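Print this page | E-mail this page

Sorting by Color: Setting Up a Plain Work Surface
October 16, 2023
By Reece Lambert

For our term project we had to design a sorting station that a person could learn in one sitting. Our group picked colored sheets as the target areas, so that small items could be placed on a sheet according to a card the user is given. This report covers the table and the sheets. The cards and the timing results are in the second report.

The first version, which we tried in May, used a table with a wood grain pattern and four sheets in different colors. Users kept asking which sheet was meant by "the dark one." The green and the blue looked close to each other under the ceiling lights, and the pattern in the table top made the edges harder to see. Out of 35 trial runs, 16 had at least one item placed on the wrong sheet.

We decided to start over with a white table against a plain wall and add the sheets back one at a time. Blue was the first color we tested. We used a strong royal blue and laid the sheet flat near the center of the table, with the long side running left to right. We wanted straight edges, because the sheets we had cut by hand for the first version were crooked and users tended to line items up with the edge.

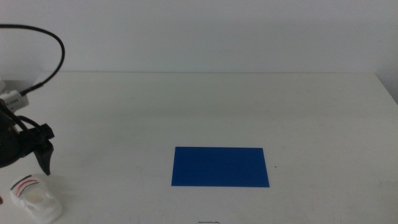

Placement took longer to settle than we expected. Our first plan was to put the sheet at the front edge, where it is easy to reach. Two people in the group rested their forearms on it and moved it without noticing. Farther back, shorter users had to lean. The middle of the table was a fair compromise, and it left open space on both sides for the other colors later.

We did not tape the sheet down. Tape left a sticky line on the first table, and dust collected on it. The drawback is that the sheet has to be checked before each run. We wrote this into the setup steps.

A white top shows marks. Scuffs and smudges are easy to see, and wiping with a damp cloth takes off some of them. We agreed that light gray marks were acceptable as long as they could not be mistaken for an item. Crumbs and specks should be brushed off.

Work left to do:
- Add yellow and red, then repeat the trial runs
- Decide if green is needed at all
- Test with the window blinds open
- Rewrite setup step 4, which two users misread

Our budget for the table and materials was 600 dollars and we stayed under it.

Related reports
Nendano Group: Labels for a Shared Tool Drawer
Vivano Group: Desk Lighting and Reading Speed
Sethi Group: A Folding Stand for Small Parts
Okex Group: Card Design for First-Time Users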